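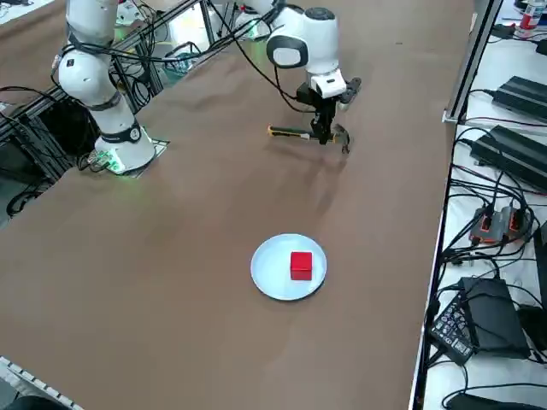 ### 3.2 Collection of demonstrations

All demonstrations were given by remote control. The operator moved a hand controller, and the arm followed with its own speed limit. We recorded 299 demonstrations with 2 operators. Each operator practiced for one session before the recording, and these trials are not included in the data.

The position of the plate was changed after every eight demonstrations. The wrist view was saved together with the joint angles and the gripper command.
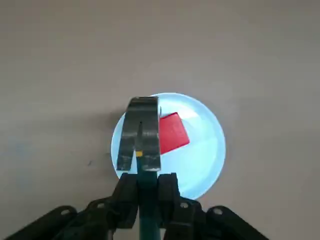

**Figure 2.** Wrist view with the gripper fingers over the plate, next to the red object.

We removed nine demonstrations in which the control link was lost. The remaining ones were labeled by hand by M. Kolář.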